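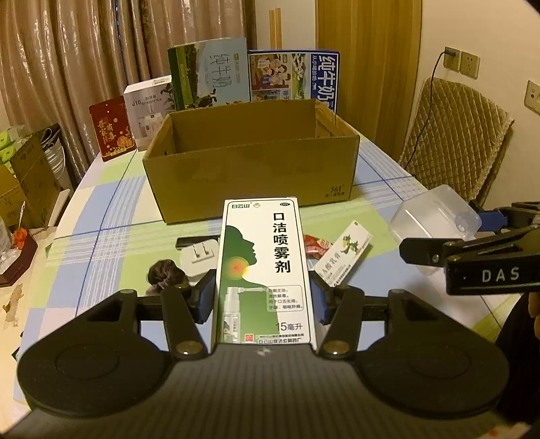 药盒最好留着,别图省地方只留里面的瓶子,Elin Probert 对同桌的人讲,盒子一扔,有效期和用法就都没处查了。她这句话后来被写在一张纸上,贴到了门边。

2/6/21,Fledard 公寓的小物件整理活动在四楼活动室举行。活动由楼内住户服务处和 Callden 社区中心合办,下午开始,中间没有安排讲座,住户把家里抽屉、茶几和床头柜上的零碎东西带来,当场分类、装盒,再带回去。

Fledard 共有 781 户。按服务处的安排,整栋楼从6月下旬起分批更换厨房和走廊一侧的管线,施工期间,靠墙的柜子要腾空,台面上的东西也要收走。大件家具由施工方 Bendura 统一加盖防尘布,不搬出住户家门。抽屉里的药、充电插头、发圈、打火机、零食之类,要由住户自己收好。

服务处的 Rodica Roman 介绍,去年另一侧的走廊施工时,住户反映最多的问题集中在小东西上。衣柜和床都好好的,回头却找不到转换插头,或者常用的药膏压在了一大箱书底下。有人为了找一把指甲刀,把封好的箱子又全部拆开。今年通知发得早一些,并且专门写了一段,建议各户准备一个“随手盒”,施工那几天要用的东西都放在里面,不封口,也不和别的箱子叠放。

活动用的盒子大多是旧包装盒。鞋盒、快递盒、牛奶箱都可以用,只要底部结实、里面干净。服务处没有采购收纳箱,通知里也请住户不要特意去买。Roman 认为纸盒够用,施工结束后压平就能回收,塑料箱用完反而又多出一件要找地方放的东西。

对盒子的要求写得比较细。带翻盖的纸盒,装东西前先把盖子向外折下去,拿放时不挡手;浅的盒子适合放平躺的小件,深的盒子适合放站得住的瓶和盒。盒底有破洞的要补,侧面原有的小圆孔不必管。旧标签可以不撕,但要在另一面写上门牌号,字写大一点。

分类方法由 Callden 社区中心的 Miroslava Vávra 拟定。她把住户常见的零碎东西归为药品、电器配件、个人用品、食品和点火用品,每类怎么放都有几句说明,印在一张单面的纸上,桌上随手可取。以下是服务处提供的说明文字,略有删节。

**药品。** 连盒子一起放,盒子站立,印着名称的一面朝外。喷雾剂、滴剂和软膏不要拆出来混放,说明书折好塞回原盒。已经没有盒子的药,用一个带盖的透明小盒单独装,贴纸条写名称。过了有效期的不要装进去,拿到一楼药店的回收箱。儿童用的药和成人用的分开,放到高处。

**电器配件。** 插头、转换头、充电线放在同一侧。两脚插头的金属脚容易勾住线和布,最好朝着盒壁放,或者套一只旧袜子。线先绕好,用发圈或者橡皮筋扎一下,不要用胶带直接缠。分不清是哪台机器的插头,先放着,等家里通电后逐个对,不要在收拾的时候着急扔掉。

**个人用品。** 发圈、梳子、小镜子、指甲刀归到一起。这一类东西轻,容易滑到盒底,可以用一个小袋子拢住。

**食品。** 独立包装的零食可以放一点在盒里,开过口的不放。零食和药品分在盒子两头,中间用别的东西隔开。整箱的牛奶留在外面,靠墙排好,箱子上的字朝外,不要压在随手盒上面。

**点火用品。** 打火机和火柴不进封口的箱子。最后收拾,单独拿在手里检查一遍,再交给家里的大人保管。

说明印出来以后,住户提了一些意见。Iolo Craddock 住在四楼,他觉得个人用品和电器配件没有必要分得那么清楚,家里人洗完澡,发圈和吹风机的插头总是一起找的。Vávra 同意他按自己家的习惯放,纸上的办法只是供人参考。她提醒他在盒子外面写清楚,免得家里别的人照着纸去找。

药品一栏的讨论时间最长。Jean Drummond 主张把咽喉用的喷雾单独拿出来,放在床头,理由是施工期间灰尘大,晚上嗓子容易不舒服。服务处的回答是,床头柜在施工范围以外,放在那里没有问题,但药怎么用要看说明书,或者问药师,整理活动不提供用药方面的建议。药店当天派了人在门口,住户有疑问可以过去问。

也有人担心纸盒受潮。管线更换时要停水,重新通水的那天,厨房地面有可能积水。Bendura 的现场负责人答复,通水前会逐户敲门,请住户把地上的纸盒拿到桌面上。服务处随后在通知里补了一句,随手盒一律放桌上,不放地上,也不放在水池边的台面上。

活动持续了 2 个小时。来的人有早有晚,先到的人把桌布铺好,几户人家共用一张桌子,各收各的。孩子们大多在旁边写门牌号。有一户带来的东西太多,纸盒装满之后又从家里拿了一只,Vávra 劝他们先把重复的挑出来,常用的留一个就够,其余照原样放回抽屉,等轮到自己那一批时再装箱。

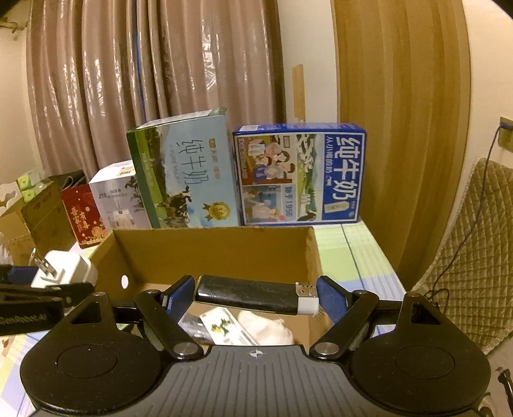
打火机的处理,服务处原来想统一收集代管,后来取消了。Roman 解释,代管要登记,还要找合适的柜子,楼里没有这个条件。现在的做法是由住户自己保管,施工人员进门前口头确认一次。服务处请住户记住这样几点:打火机不要和揉成团的纸、布长时间放在一起;不要放在窗台上晒;漏气的或者按键卡住的,不要扔进楼道垃圾桶,送到一楼服务处窗口,由他们转交处理。

这一点在现场也有不同意见。Drummond 认为既然是随手盒,打火机就该放在里面,停电的时候点蜡烛要用。服务处不建议停电时点蜡烛,施工期间走廊里会有防尘布和包装材料。需要照明的住户可以到窗口领手电筒,用完归还,不收押金。

管线更换的具体安排也已确定。高层先做,低层后做,四楼排在第二批。每批开工前,服务处会在电梯口贴出门牌号,同时往各户信箱放一张纸条。住户如果那几天不在家,可以把钥匙交给窗口,也可以委托邻居开门,但要事先填表。施工时间为白天,中午停一段时间,晚上不施工。

停水每次不超过半天,停电的时间更短。Bendura 要求厨房台面全部清空,水池下面的柜子也要腾出来。靠走廊一侧的墙面需要留出一人宽的通道。冰箱不用搬,但里面的东西尽量少放,停电前不要再往里添冷冻食品。整箱的牛奶、饮用水和米面,可以沿着桌子靠墙的一边排开,高的放后面,矮的放前面,桌子前半部分留给随手盒和每天要用的碗筷。

Ellis 街上的文具店提供了一批不干胶标签,颜色按楼层分。Craddock 建议标签贴在盒子短的那一面,盒子并排放的时候,短的一面朝外,长的一面互相挡着,贴上也看不见。服务处采纳了这个办法,说明纸的第二版会改过来。第二版还会把字号加大,把点火用品一栏移到最前面。

Probert 那句关于药盒的话也会印进去。她还提出,药盒如果实在太多,可以把同一种药的几个盒子并成一个,但要看清批号和日期,日期不同的不要并。药店的人看过这段文字,要求再加一句:拿不准就不要并。

对于独居和行动不便的住户,服务处安排了上门协助,可以到窗口报名,也可以请邻居代报。上门的人只帮忙折盒子、搬盒子和写标签,抽屉由住户自己打开,东西由住户自己放。贵重物品和证件不要放进随手盒,请随身带着或者锁好。

没有参加这次活动的住户,可以到一楼窗口领取说明纸,旧纸盒也堆在窗口旁边,自取即可。大小不一,先到先挑。领之前请看一眼盒底,有油渍的留给回收站。活动室的桌子会留到第二批开工前一天,住户白天可以自己上去整理,用完把桌布抖干净,折好放在椅子上。

Callden 社区中心表示,施工全部结束后会再办一次活动,内容是把盒子里的东西放回原处,顺便清理过期药品和不用的插头。时间未定,届时在电梯口通知。纸盒如不再使用,请撕掉门牌号标签,压平后放到地下一层的回收架上,不要堆在走廊里。

住户对施工批次有疑问,可直接到一楼窗口查询。说明纸第二版印好之前,第一版继续有效,已经按第一版装好盒子的住户不用重新装,只需检查打火机和火柴是否已经取出。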